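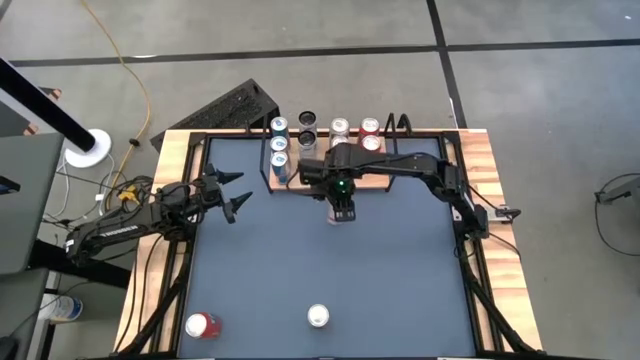

1. Introduction

Regional airlines in Canada often board small aircraft from a single door, and turnaround time is driven mostly by how quickly passengers reach their seats. Our project compared three boarding orders for the Drullora service between Sistby and Noonan. The route is flown with a turboprop of 45 seats, and the schedule leaves little slack at either end.

2. Method

Boarding records were supplied by the handling agent at Sistby for December. They cover 304 flights, of which 144 had complete door-open and door-closed times. Flights with a de-icing delay were kept, as de-icing takes place after the door is closed.

We wrote a simulation in which each passenger walks the aisle, stops at the assigned row, stows a bag and sits down. Stowing times were drawn from the distribution in the Wavach handling study. Maeve Egan wrote the aisle model and Bernadette Rafferty fitted it to the records. 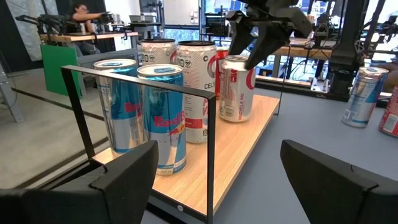 Each boarding order was run 829 times with the same set of random seeds. The orders were back to front, window seats first, and open boarding with no calls at the gate. Load was held at the average for the month.

3. Results

Window seats first gave the shortest median time in the simulation. Back to front was the slowest, mainly through queues forming near the rear rows while the front of the aisle stood idle. Open boarding fell between the two and varied the most from run to run.

4. Limitations

Families and travellers needing help were treated as single passengers. The model does not include gate-checked bags, which are common on this aircraft type in winter. The agent's door times are entered by hand and rounded to the minute.

5. Further work

The next version should allow groups to board together and should be checked against summer records.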